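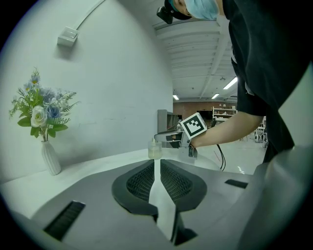 Gripper trial at our workplace, are we training our own replacements?

Posted in Work and Automation by slowtuesday

Hi all, long one sorry. I work at Bestdale, the Murkurley site, we do table setups and small gift packs for functions and aged care homes. Flowers, vases, little jars and bottles, that sort of thing. 26 of us on the floor, mostly part time, mostly been there yonks.

In October management told us we'd be part of a "handling trial" with a company called Pallel. What it means in practice is you come off the line for 2 hours, put on a head camera, and do your normal handling with the hand-held grippers. Pick up the jar, put down the jar. Move the vase over, move it back. Do it again from the other side. The footage and the gripper movement goes off to Pallel and later on (they say) an arm learns to do it from that.

It's not hard. Bit boring, sore wrists by the end. But people are getting twitchy. A few questions if anyone's been through this

- do we have to do it? It isn't in my position description, which says "packing, presentation and light cleaning" and that's all
- should we be paid a different rate for it? We get the normal hourly. One of the girls reckons the recordings are worth more than the packing
- who owns the recordings of my hands, basically
- and has anyone actually lost hours after one of these. Supervisor says it's to "take the load off". She's decent but I don't think she's been told much either

Also the target. They want 3,000 recorded picks before the end of the trial and there's a whiteboard with the tally on it now, by person. Never had a tally by person before. I got 230 on my best shift and felt weirdly proud then weirdly sick about it.

Not anti robot by the way. If something wants to lift the big water cartons it can have them. It's the flower stuff I like doing.

Thanks in advance.

gumboot_lou
Replied the same day

just say no lol. if its not in your PD they cant make you

(edit: ok people have messaged me, apparently its more complicated than that. still, ask)

nightfill_no_more
Replied Tuesday

Been through it, different outfit. I was at Bachmann, cosmetics and toiletries picking, and we had nearly the same arrangement with the grippers and the head cams. Will try and go through yours in order, on my break so excuse the typing.

Do you have to. Probably yes if it's reasonable and close enough to your normal work, is what our delegate told us. Handling jars on a table is pretty close to handling jars on a line. But the camera is a seperate thing. We got asked to sign a consent form for the recording and the people who didn't want to sign were put on ordinary duties, no fuss made. If you haven't been given a form, ask for one in writing. Ask what's recorded, how long it's kept, whether it has sound. Ours did have sound at the start! Two weeks of us whingeing about the roster. They switched it off after somebody asked.

Pay. We didn't get a higher rate. What we got, after asking three times, was a small allowance per session and the session capped, with a proper break in the middle. The break mattered more than the money to be honest. Holding a gripper out in front of you is not like using your own hand, all the weight sits at the wrist and you lean over the table without noticing. Get the table height sorted. Get them to swap you between sides. If you're sore now put it in the incident book now, even if it feels silly.

Ownership. I don't know. Our form said the company owned it. Didn't love that. Signed anyway.

Hours. This is the one you really want I suppose. Nobody was let go at our place while I was there. What did happen is when people left they weren't replaced, and casual shifts got thinner on the lines where the arm went in. So if you're permanent part time you'll probably see it as the job changing, if you're casual you might see it as fewer texts on a Sunday night. The arm was good at the same bottle in the same spot. It was hopeless with anything soft or springy for a long time, so a person still did the tissue, the ribbon, checking the lids. My job went from packing to packing plus standing near the arm fixing what it dropped. Some liked that. I found it lonely, you can't chat to it and you're always half listening for the beep.

The tally. Push back on this one hardest. Ours had a board too and within a week people were rushing, doing sloppy picks to get the number up, and then the sloppy ones got thrown out and had to be redone. Tell your supervisor a team total does the same job. She might be glad of the excuse.

Things I'd ask for before the trial ends, get it on paper:
what happens to the line afterwards
whether hours are guaranteed and until when
who gets trained to look after the arm, and is it paid as a higher grade
whether the pick numbers can be used in your reviews (get a no)

The third one is the one people forget. At Bachmann they brought in someone from outside first because none of us put our hand up in time. Put your hand up.

slowtuesday
Replied later

Thank you, this is heaps. No form so far, just a talk in the lunchroom and a sheet about not wearing rings. Have asked. Board is still up but somebody's rubbed the names off, wasn't me.

Will post again once I hear about the hours.

packline_vic
Replied

Only thing I'd add, check your agreement for a clause on major change or consultation. Ours had one and it meant they had to talk to us before the changes were locked in, not after. Ring the union or the workplace advice line even if your not a member, the first call was free for me. Take notes, dates and who said what.

Also agree on the wrists. Mine still click.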